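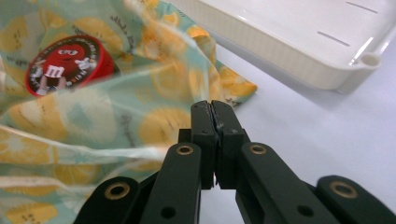

Posted by the Braltavero Communications Office | 21/06/2018

News > Operations > Gift Packing

Packing staff in Sastulo take part in handling trial

Braltavero has extended its automation trial at the Sastulo gift packing site through the end of the year. The decision follows a review of the first stage, which began in April and involved 17 employees from the day shift.

The trial, named Jesley, deals with the handling of small confectionery containers and soft printed fabric. Employees taking part spend a portion of each shift at a recording table, where they carry out short handling tasks with a hand-held gripper in place of their fingers. The recordings are passed to the engineering firm Navickas, which will use them to prepare a robotic arm for the same tasks. No arm has yet been installed on the packing floor.

A total of 502 recordings were accepted in the first stage. The target for the second is 600. Work with fabric has proved slower than work with rigid items, as the cloth folds differently each time it is set down and the person holding the gripper must choose a new approach.
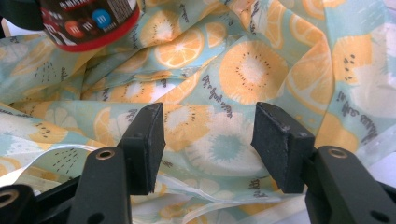 The open gripper over fruit-print fabric, with an M&M's container on its side. Sastulo site.

Tõnu Lukoševičius, site manager at Sastulo, said the packing staff had been asked to set the order of the tasks themselves.

"They know which items are awkward and which are simply dull," he said. "The dull ones are where we would like to have a machine first. The awkward ones will stay with people for some time, and the schedule reflects that."

The site ships roughly 1445 gift orders in a normal week. Under the present plan, the first arm would place single containers at one station, while employees would continue to close, check and label each order. Two packing positions would be reclassified as station operator positions, with training provided during paid hours. The company has stated that no jobs at the site will be ended as a result of the trial before its next review.

Employee representatives have accepted the extension on several conditions. Time at the recording table is not counted toward packing rates, and no employee may be assigned to it for more than half a shift. Several participants reported sore wrists in the first weeks, and a padded rest has been added to the table. Representatives have also asked for a written description of the operator role, including its pay grade, before anyone is invited to apply. Management has agreed to supply one. 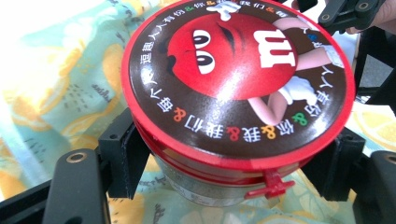 A round candy tin held between the gripper's two fingers.

Recordings for the second stage will cover round tins and cloth handled together, followed by flat cartons. Employees who wish to join may give their names to their shift lead.

Comments (3)

packer_dayshift: I did four weeks on the table. The tins are fine once you get the angle. The cloth will test your patience. The wrist rest did help.

M. R.: Will the night shift be included this time? We were told in April that we would be.

Second Line: Good to see the pay grade question in writing. Please post the role description here when it is ready.

Contact the Communications Office | © 2018 Braltavero. All rights reserved. | Back to top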